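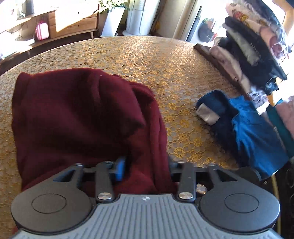
# Osia — folding clothes at home

Print this page
E-mail this page

Osia is a set of short recordings about one ordinary job: taking a heap of clean clothes and making folded stacks from it. The clothes are everyday ones, and the work is done on the tables people already have at home. This file tells what is in the folders, how the clothes were sorted, and which mistakes we already know.

Version 2 was put together by Myrto Sfakianakis and Sebastián Salinas. Last change to this file: April 2, 2025.

## What is in the set

There are 839 recordings from 13 homes. Each recording covers one garment, from the moment it is picked up until it is put on a stack or left aside. Towels and bed sheets are not included. We tried them in January, but most of the tables were too small for a sheet.

Folders:

- `tilau/` — shirts, T-shirts and light tops
- `yan/` — knitted things, such as jumpers, cardigans and scarves
- `jiltel/` — trousers, shorts and skirts
- `notes/` — one text file for each home, written by the person who did the folding

The folder names have no special meaning. They are left from an older project and the scripts still expect them.

## Tables and cloths

We asked people not to change their table for us. Some tables are round and some have a patterned tablecloth, and both make a difference to the work. On a round table the sleeve of a jumper goes over the rim quite easily. A patterned cloth with small circles can make it harder to see the edge of a garment, mostly if the colours are near to each other. In bright sun a dark knit loses its folds to the eye, and you must look for the hem.

Finished stacks may stand on the table itself or on a board laid across the edge. Both are marked as `stack` in the notes.

## How the clothes were folded

There is no single method. We gave only these instructions:

1. Spread the garment with the front side down, as flat as the table allows.
2. Bring in the sleeves, if it has any.
3. Fold in half or in thirds, as you do at home.
4. Put it on the stack with the fold toward you.

Knitted things are the slow ones. They come to the table crumpled, they stretch when you pull at one corner, and they do not keep a sharp fold. Please do not compare their times with the shirts.

## Labels

Every recording has a garment type, a main colour and a result. The result is `folded`, `refolded` or `left`. We use plain names for colour: maroon, navy, pink, grey, teal and so on. When a garment has two colours, the bigger area comes first — for example `navy/blue`.

A tag or care label that shows on the outside is not counted as a mistake. Many people fold in this way and it is written in the notes when they told us.

## Known problems

- 88 recordings have no result written. We keep them in the set, but the field is empty.
- In one home maroon and brown were mixed up by the labeller. Sebastián has corrected more than 20 of these, and the others are still open.
- A cardigan with closed buttons is sometimes labelled as a jumper.
- Rest of the room is not labelled. Furniture, plants and bags in the background have no names in the files.

## Using it

You may use the recordings for study and teaching. If you publish something, please write the version number, as the labels in version 1 were different for skirts. Corrections are welcome. Send the recording name and the right label to Myrto, and do not edit the files in `notes/`, these are the words of the people who folded.

Print this page
E-mail this page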